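About Clirken

Home / What we do / About us / Jobs / Contact

Clirken teaches robots to do small kitchen jobs by doing the jobs first. We open the oven door, take hold of the food, close the door and write down what happened. Then we do it again. People who visit expecting the future are usually handed a dish towel.

We are a company of 23 people in the town of Birkum, in a building that used to sell carpets and still has the sign bracket to prove it. Upstairs there are desks. Downstairs there are counters, tables, a sink, and more secondhand appliances than any zoning officer has yet asked us about. Most of the work happens downstairs, and most of the arguments too.

How we started

Kaja Priedītis founded Clirken after six years of programming factory arms for a packaging line, where every motion was typed in as a list of positions and the whole list had to be typed in again whenever somebody moved a pallet. She thought there had to be a lazier way. Her first demonstration, held one July in a rented garage, involved a robot putting a potato in a bowl. It managed this twice. The third potato is still somewhere in the garage.

The money for the second robot came from Vondráček, a family firm that makes commercial kitchen fittings and has been patient with us well past the point of good manners. They own a small part of the company and ask one question every quarter, always the same one: can it do the dishes yet? We have learned to answer in a full paragraph.

What we do all day

We collect demonstrations. A demonstration is one person doing one task once, recorded so that a robot can learn from it. We have two ways of making them.

The first is by hand. One of us picks up a gripper with a camera on it and does the job with that instead of with fingers. It feels like eating soup with salad tongs for the first day, and by the end of the week you catch yourself reaching for it at home. The hand-held grippers go anywhere a person can go, which in our case means other people's kitchens, two church basements and once a houseboat.

The second is by remote control. The operator sits at a desk, moves a pair of small arms, and a pair of large arms across the room does the same thing a moment later. It is slower, and it is hard on the neck. We use it when we want to know what the robot itself can reach, as opposed to what a person with good knees can reach.

Either way, the operator matters more than the equipment. Our best ones are calm, a little bored and consistent. We have hired former line cooks, a piano tuner and a man who packed china for a moving company. We have also hired engineers, who try to find a cleverer way to do it each time and have to be spoken to.

Clasadier

Our main project is called Clasadier. The name came out of a meeting that ran too long and we have stopped defending it. Its aim is modest: a robot that can work with ordinary countertop appliances it has not met before. Ovens are a favorite of ours and a misery to everyone. The doors swing down, the handles sit at whatever height the manufacturer liked that year, and glass is a difficult thing to see when you are a robot (or, after lunch, when you are one of us).

So we practice with real ovens and real ingredients on real tables, clutter included. A tidy counter teaches a robot to work at a tidy counter, and none of us owns one.

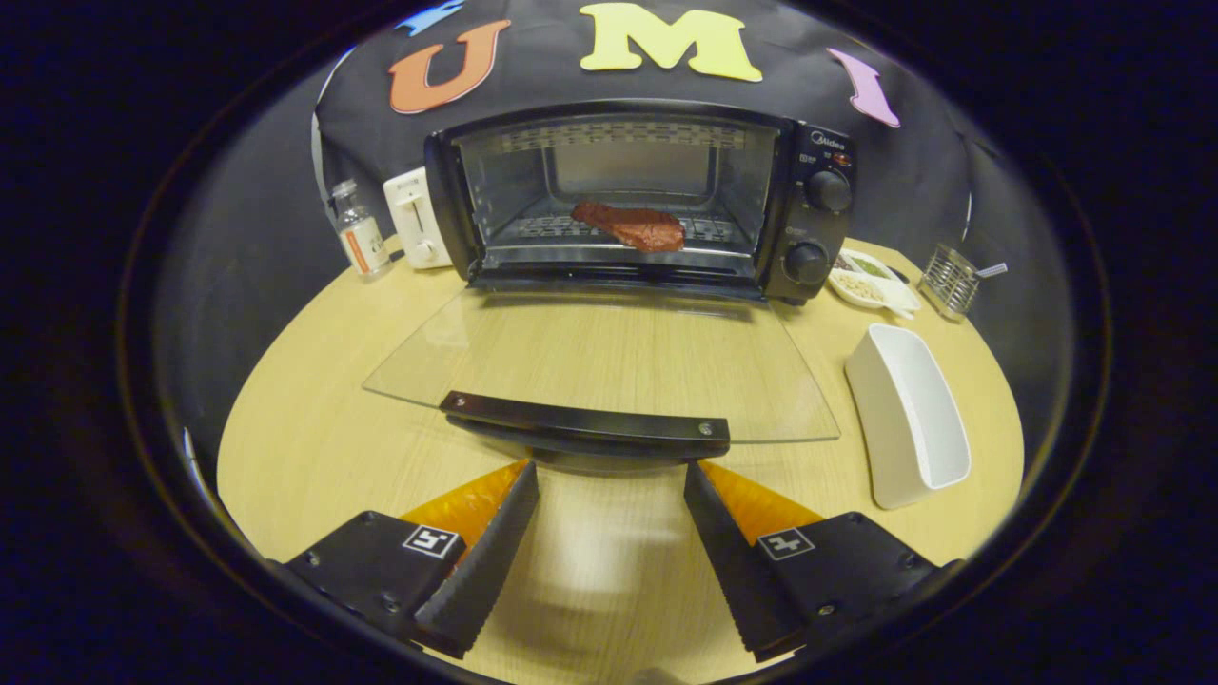

Steak on the rack, oven door open, gripper at the near side of the table.

When a batch of demonstrations is finished, somebody who did not record it watches all of it. Anything with a fumble gets a note. Fumbles are not thrown out automatically - a good recovery is worth keeping - but the person who fumbled has to sit there while it is discussed.

Working with us

We take on a few outside projects a year, mostly from makers of kitchen equipment and from university labs that have a robot and no patience. Tell us the task, the objects and how much mess you can live with. We will tell you whether we would do it by hand or by remote, and how long we think it will take. Vondráček suggests adding a month to that.

Visits are welcome if you write first. Please wear shoes you do not love. There is coffee upstairs, made by a person, and we have no plans to change that.

Page last updated 2019-12-22 by Kaja, who was supposed to be on vacation.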